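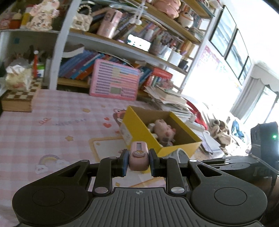 A small pink device with a slider button and a cartoon print.

Pocket gadgets

Pocket gadgets are the little things you carry about and hardly think of - key lights, coin holders, folding combs, tape measures. I've been keeping this page going for the Tundatstead wiki, so forgive the rambling! The Jaber market is still the best place I know for them, with 49 stalls every April, and I never come home with empty pockets. Older ones often have a maker's name stamped underneath. Bitow is the one I see most, and Trerance turns up on the cheaper key lights (I own six and only two of them work).

Filed under: Household items | Collecting | Stubs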